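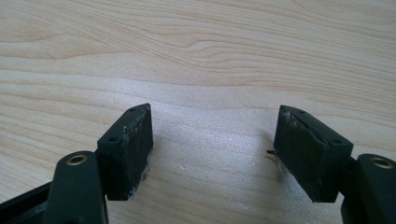
Does the grain of a wooden tabletop affect how well people can see marks and crumbs on it? It does on a pale surface, where a strongly figured area hides small marks that would show up on plain, straight grain, and the effect is weaker on dark timber.

Figure 5. Pale wooden tabletop with curved, wavy grain and an oval whorl in the upper part, straighter lines towards the middle, and a patch of bright light that makes the grain look fainter.

5 Grain, sheen and the cleaning of tabletops

5.1 Grain

We used the term "figured" for any area where the growth lines bend, ripple or close into an oval, and "plain" for any area where they run side by side at an even spacing. Many of the tops in the study had both. In Figure 5 the change from one to the other happens gradually, and the lines stay soft in colour, with tan and beige bands on a blond ground.

Households were asked to wipe their own table as they would after a meal and to stop when they thought it was clean. We then checked the surface under a low side lamp. On the pale tops, missed crumbs and smears were more common in figured areas. Several people told us they had looked straight at a mark and taken it for part of the wood. On plain areas the same kind of mark crossed the lines and stood out.

The darker tops from Nasness did not show this pattern clearly. Light crumbs were easy to see on them wherever they fell, and greasy smears were hard to see until the lamp was on.

5.2 Sheen

Finish mattered as well, and it was harder to separate from the room. A table under a window or a ceiling light will often have one area that reads as whitish, and within that area both the grain and any thin film on the wood are difficult to make out. Figure 5 includes a patch of this kind over the centre and lower part of the view. We left such patches out of the grain scoring – the lines are still there, but two people scoring the same patch seldom agreed on how strong they were.

Oiled tops from Ukari gave smaller bright patches than the lacquered tops from Avitz under the same lamp. People with lacquered tops often moved their head to one side while wiping, and some crouched to look along the surface. People with oiled tops did this less. They also used less water, having been told by the shop to keep the wood dry, and this may account for part of the difference in what was left behind.

5.3 Limits

We wrote to 80 households and 54 took part. All of them owned the table they were asked about, so rented furniture is missing from the results. The Østergaard tops arrived late and were only seen in November, when the daylight was weaker than it had been for the rest of the visits. We have kept them in the grain results and removed them from the sheen results.

Each top was scored from a single area, chosen near the place where someone usually sat. A top with one whorl and otherwise plain grain could be placed in either group depending on which chair was picked. A second scored area at the other end of the table would have dealt with this, and we suggest it for later work.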